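The Board

Rodrigo Sepúlveda had been in the apartment for 29 days when he decided that the trouble with it was the floor.

The floor was where everything lived. The table had gone with Amissah, along with the good lamp and the dog, and what remained had drifted downhill the way things do in old buildings, until it came to rest on a light wooden board that somebody had left behind in the closet. It had a logo in one corner too faint to make out. Rodrigo liked to think it said Kulholm, the kind of name people trusted with their wedding registries.

He ate off the board. He sorted mail on the board. In October, when the radiator failed, he sat on the board, because it was one degree warmer than the tile, and thought about his choices.

"You need furniture," said his sister on the phone.

"I have a board."

"A board is a part of furniture, Rodrigo. It's what they give you in the bag when the rest is missing."

She mailed him a catalog. Nestus sold a coffee table for 300 dollars that looked very much like his board with four legs under it, and he spent an evening working out what that came to per leg. Then he closed the catalog and put it on the board, where it stayed until he needed to kill something with it.

The sensible plan was to clear the thing off and lean it against the wall, so that a person walking in would see a room and not a campsite. He had a person in mind. Her name was Cometti, or at least that was what it said on her mailbox, and she had once held the elevator for him for what felt like 13 minutes while he hunted for his keys in a bag of onions. He had invited her up for coffee at four. It was now twenty past three.

He knelt down and took stock, something he had been avoiding.

The bowl first. It was orange-red with a darker rim, too shallow for soup and too deep for a plate, and he had used it for both and regretted it both times. Amissah had left it on purpose. You could tell by how carefully it hadn't been wrapped.

Behind it lay the brown striped thing. Rodrigo had owned it for years and had never once been asked what it was, so he had never prepared an answer. It was long and it had a texture. It had come with him through two leases and a flood, and every time he picked it up to throw it out he had the feeling that it was about to come in handy.

The green thing was easier, in that it was soft and he was fond of it. The little dark round one belonged to something else, plainly, and the something else was gone. He kept it out of loyalty.

He moved the bowl to the windowsill. It looked lonely there. He moved it back. He tried the striped thing on top of the refrigerator, where it looked like a threat. He put the green thing on his only chair and found he had nowhere to sit. By 35 minutes past three every item had traveled the length of the apartment and come home again, and Rodrigo was sweating through the shirt he had ironed.

He made one change. He pushed most things toward the back of the board, in something like a row, the way people with mantels do. Then he stood up and looked at it from the doorway with his eyes half shut. 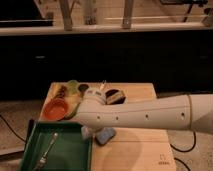 The collection, after tidying. Bowl at left.

It was better. It was so much better that he went and changed his shirt.

Cometti knocked at four exactly. She had brought a cake in a tin, and she stood holding it in the middle of the room, looking for a surface. Rodrigo watched her look at the wall, the windowsill and the chair, in that order, and then down.

"Oh, good," she said, and set the cake on the front of the board, and sat on the floor beside it with her coat still on.

He brought the coffee. He brought two forks, one of which had all its prongs, and gave her that one. For a while they ate out of the tin and talked about the elevator. The radiator gave a knock, thought better of it, and went quiet.

"Can I ask you something?" Cometti said.

"Of course."

She pointed her fork past the cake, at the back of the board.

"What's the striped one?"

Rodrigo put down his cup. He'd had years to get ready for this.

"Have some more cake," he said.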